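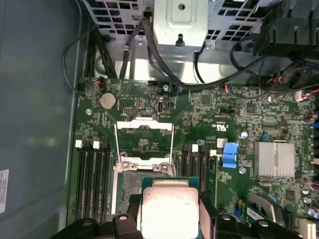 Plindow opens repair counter in Gostport for computers their owners had given up on

GOSTPORT, October 2020 – Plindow, the secondhand computer shop on Phelan Street, has opened a repair counter for desktop PCs that have been declared dead by a nephew, a neighbor or the owner's own bad mood.

The service is called Endel. It began as a trial in September and now runs during all shop hours. Customers bring in the tower, leave the monitor at home and describe the problem in their own words. "It went blank and I said something to it" is an acceptable description.

"People apologize to us for owning an old computer," said Elsa Bråten, who founded Plindow. "They carry it in under a blanket. We sell old computers. We are the last people who are going to judge."

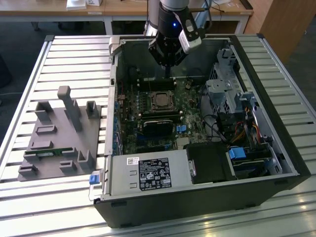
A desktop tower with its side panel off and its processor socket empty.

A diagnosis costs $19 and comes in writing, on a single sheet with no abbreviations. If the repair would cost more than the machine is worth, the sheet says so, and the fee comes off anything in the shop, including the box of mystery cables by the door.

Repairs carry a guarantee of 9 months. The guarantee covers parts and labor. It does not cover coffee, although the staff have heard some very moving stories about coffee.

Endel will take most full-size desktops. Laptops are not accepted for now, a policy that head of repairs Femi Adeyemi describes as "good for my eyesight and my marriage."

"A lot of what comes in needs a good clean and one new part," Adeyemi said. "The rest needs a conversation. I try to keep it a kind one."
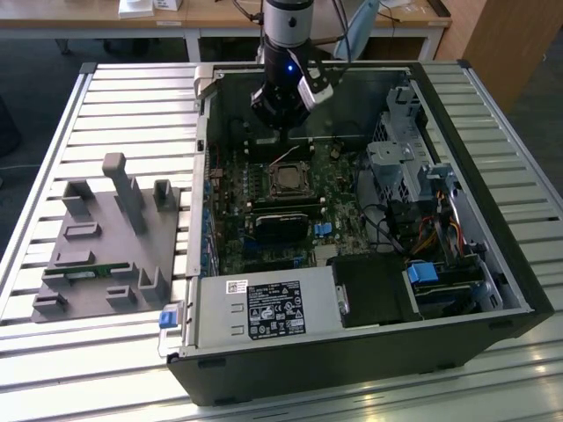 Inside an opened tower, with the memory slots above and below the processor socket.

Customers who would like their files copied before any work begins should ask at drop-off and bring a drive to put them on. Plindow does not look at the files and would like it known that it has never wanted to.

Media contact: Brendan Quinlan, Plindow, Phelan Street, Gostport. Please call before noon.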